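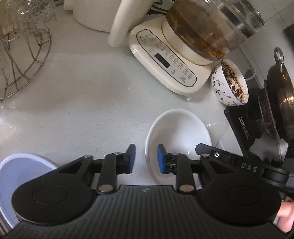
Chapter 4
Clay, Glaze and Trade

Before Velldale had a road it had kilns. Potters dug clay from the river bank, dried it, fired it twice - once plain, once with glaze. Cheap bowls, mostly. Sold by the cartload.

Why there? Good clay, plenty of wood, a river to ship on. By its peak the town fired 2,000 bowls a week, and most of them went downriver to Catance.

Key terms: kiln, glaze, bisque. Look for them as you read, they come up agian in section 2.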